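Ticket : table des matières cassée et italiques disparues à l'export EPUB
Logiciel : Gorkach (version de bureau)
Fichier concerné : Veres, roman, manuscrit complet
Statut : résolu, sauf un point

Bonjour,

Je rouvre mon ticket du mois d'août, qui s'est fermé tout seul pendant que j'étais en vacances. Le problème est toujours là, et il s'est même un peu aggravé, donc je reprends depuis le début en essayant d'être plus claire que la première fois (j'avais écrit à minuit, ça se voyait).

J'écris un roman policier qui s'appelle Veres, du nom de la ville où ça se passe. Le manuscrit fait 599 pages dans Gorkach, découpé en scènes, avec des fiches personnages et tout le bazar. Quand j'exporte en EPUB pour ma liseuse, il se passe deux choses :

1. La table des matières s'arrête au chapitre 16. Les chapitres suivants sont bien dans le livre, on peut les lire en tournant les pages, mais impossible d'y aller directement.

2. Les italiques disparaissent à partir d'un certain endroit. Dans mon texte, tout ce que mon enquêtrice pense est en italique, sans guillemets. Sans les italiques, on a l'impression qu'elle insulte les témoins à voix haute. C'est assez drôle, mais ce n'est pas le même livre.

En PDF, rien à signaler. En DOCX non plus.

Ce que j'ai déjà essayé :
- redémarrer, évidemment
- vider le cache des exports
- changer de modèle (j'utilise « Roman classique », j'ai testé « Manuscrit » et « Poche », pareil)
- lire l'EPUB sur l'ordinateur et pas sur la liseuse : même résultat, donc la liseuse est innocente

Ajout, même jour, 18 h 40

J'ai suivi le conseil de la réponse automatique et lancé la vérification du fichier. Elle me sort 1 172 avertissements. J'ai eu un petit coup de chaud, mais en faisant défiler la liste c'est presque toujours le même : « style inconnu : Hastano_corps ».

Alors là, petite lumière. Hastano, c'est le logiciel que j'utilisais avant Gorkach. J'ai commencé Veres dedans il y a des années, puis j'ai tout importé quand j'en ai eu assez de perdre mes notes. Je croyais que l'import avait nettoyé les anciens styles. Apparemment non, ils sont restés cachés sous les vôtres. À l'écran on ne voit rien du tout, la police est la bonne, les marges aussi.

J'ai donc sélectionné tout le texte et appliqué le style « Corps » par-dessus. Les avertissements ont presque tous disparu, et mes italiques aussi - dans le manuscrit, cette fois. Annulation immédiate, sueurs froides, café. Si quelqu'un lit ce ticket un jour avec le même souci : NE FAITES PAS ÇA sur votre seul exemplaire.

Ajout, lundi matin

Merci pour la réponse ! Vous me demandez de dupliquer le projet puis de le couper en deux, et de recouper la moitié malade jusqu'à trouver le passage fautif. J'y ai passé la matinée. C'est long mais c'est presque amusant, on se croirait dans l'enquête.

Première moitié : export propre, italiques présentes, table complète.
Seconde moitié : tout est cassé.
Seconde moitié sans le chapitre 17 : tout remarche.

Donc c'est le chapitre 17. Je l'ai relu scène par scène, et il n'a rien de spécial à première vue, à part une chose dont je vous parle juste après.

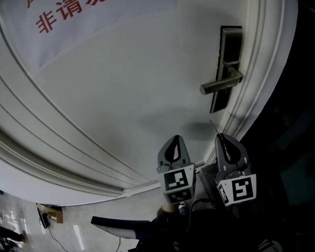 Le chapitre 17 est celui où mon enquêtrice entre enfin dans les bureaux de la société Gorell, après avoir tourné autour pendant la moitié du livre. Il y a un couloir, des portes, et sur l'une d'elles un avertissement qu'elle ne sait pas lire. La porte est ainsi : blanc cassé, des moulures en relief, une feuille de papier blanc avec des caractères chinois rouges. J'avais recopié dans la scène les deux que j'arrivais à lire, 非请, et j'avais mis des points de suspension pour la suite. Et c'est justement la seule ligne de tout le roman qui ne soit pas en alphabet latin. Je précise que je l'avais mise dans le titre de la scène aussi, parce que je trouvais ça joli dans le plan du livre.

J'ai fait les essais suivants sur la copie :

- caractères enlevés du titre, gardés dans le texte : la table des matières redevient complète, mais les italiques sautent toujours après cette scène
- caractères enlevés du texte, gardés dans le titre : les italiques reviennent, la table s'arrête de nouveau au 16
- caractères enlevés partout : tout va bien
- caractères remis dans un projet tout neuf, créé directement dans Gorkach : tout va bien aussi !

Le dernier essai me fait penser que le coupable, c'est le mélange des deux : l'ancien style Hastano plus des caractères qu'il ne connaît pas. Mais c'est vous les spécialistes, moi j'invente des meurtres.

Ajout, lundi, 15 h 10

Bien reçu la marche à suivre. Je la note telle que je l'ai faite, si ça peut servir à d'autres :

Fichier > Dupliquer le projet.
Outils > Styles > Afficher les styles masqués (il faut cocher la case, elle ne l'est pas par défaut).
Sélectionner Hastano_corps, puis « Remplacer par » et choisir Corps.
Cocher « Conserver la mise en forme locale ». C'est cette case-là qui sauve les italiques, et c'est celle que je n'avais pas vue samedi.
Recommencer avec Hastano_titre s'il existe. Chez moi, oui.
Relancer la vérification.

Résultat : zéro avertissement. Export EPUB nickel, table complète, mon enquêtrice a recommencé à penser en silence. J'ai remis 非请 dans le texte et dans le titre, et les deux passent sans problème.

Il reste un détail. Sur ma liseuse, les deux caractères s'affichent comme des petits carrés vides, alors que sur l'ordinateur ils sont bien là. Je suppose que c'est une histoire de police pas intégrée au fichier ? J'ai vu une option « Incorporer les polices » mais elle est grisée dans le modèle « Roman classique ». Est-ce qu'il faut passer par un autre modèle, ou est-ce qu'on peut la débloquer quelque part ?

Pas urgent, ma relectrice travaille sur le PDF. Vous pouvez laisser le ticket ouvert juste pour ce point.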